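Kitchen Tips: Using the Voven Hand Gripper

The Voven is a hand-held gripper sold singly or as a pair. Ours came as a pair for 309 dollars. Tips below are from a month of kitchen use, with a few sent in by Tegan Cosgrove and Murray Whitcombe.

Before you start
Check the screws on the linkages. Two of ours needed a quarter turn out of the box. Wipe the pads with a damp cloth and let them dry.

Clear a space on the counter wide enough for both elbows. The arms swing out farther than you expect when the jaws open.

Picking up fruit
Start with firm, round fruit. Limes and small oranges are good. Leave ripe tomatoes until you have the feel of the handle.

Come in level and put the middle of the pads on the widest part of the fruit. Close slowly and stop as soon as it stays put – more squeeze only bruises the skin.

With a gripper in each hand, work from the front of the plate and keep one still while the other moves. 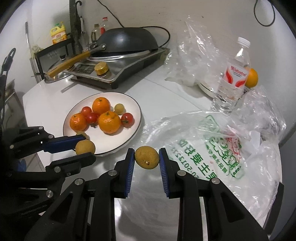
Cleaning the pads
Juice collects in the ridges. Use an old toothbrush and dish soap, then rinse. Keep water out of the joints. Replacement pads are sold in packs of 2, and Murray says to order a spare pack with the gripper.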